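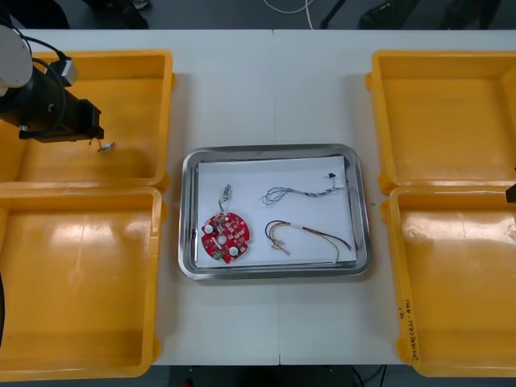

Weighing a tortoise before and during hibernation

You need digital kitchen scales that read in single grams, a shallow tub and a notebook. Weigh at the same time of day each time, after a bath and before food.

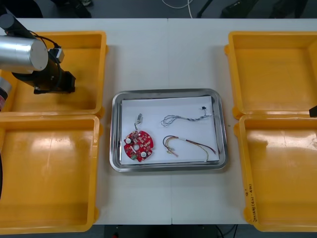
Last changed: 2018-11-01

Step 1. Put the empty tub on the scales and press the zero button. Wait for the reading to settle.

Step 2. Lift the tortoise with both hands and lower it into the tub. If it walks about, let it. Most will stop after a minute — then take the reading.

Step 3. Measure the shell in a straight line from front to back, not over the curve. Two books stood upright, one at each end, make this easier. Our own female, Mallel, went into her box last winter at 1166 g and 201 mm.

Step 4. Write down the date, weight and length. Add a note if the eyes or nose look different from usual.

Step 5. Once the tortoise is in its box, weigh it every week. Keep the handling short and put it straight back. A loss of 10 per cent of the starting weight means it should be woken up and seen by a vet.
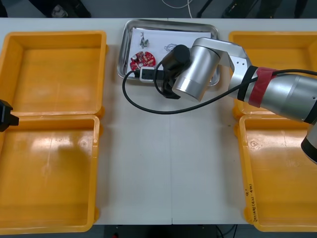
Nelu Sima writes: I leave mine in the inner box and weigh the whole thing, having weighed the box and soil first. Less disturbance. But check for urine, as a wet box still weighs the same and you won't see the loss.

We do it that way too when the room is cold. If the tortoise has passed urine, wake it whatever the scales say, and offer a warm bath the same day. 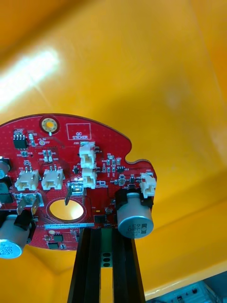

Keep the notebook going after it wakes. Weigh weekly until it is eating well, then once a month from May.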